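Categoria: Robótica › Percepção e planejamento

Capítulo 4
Percepção em ambientes simulados

O planejador de preensão só é tão confiável quanto a estimativa de pose que recebe. Nos capítulos anteriores, essa estimativa foi tomada como dada; passa-se agora a examinar como o módulo de percepção a produz e em que condições ela se degrada. Superfícies brilhantes merecem atenção especial — um reflexo intenso pode ser segmentado como borda de objeto.

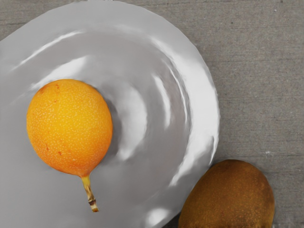 Adota-se neste capítulo o simulador Novunier, com um conjunto de 1.251 cenas renderizadas, das quais 1.000 se destinam ao treinamento. A divisão segue o protocolo de Picard, descrito no apêndice B. Cada cena fornece máscara, mapa de profundidade e pose de referência.

A seção 4.1 trata da segmentação de frutas e louças; a seção 4.2, da estimativa de pose sob oclusão parcial. Os exercícios pressupõem familiaridade com transformações homogêneas.

© Editora Keskinen. Todos os direitos reservados. Voltar ao topo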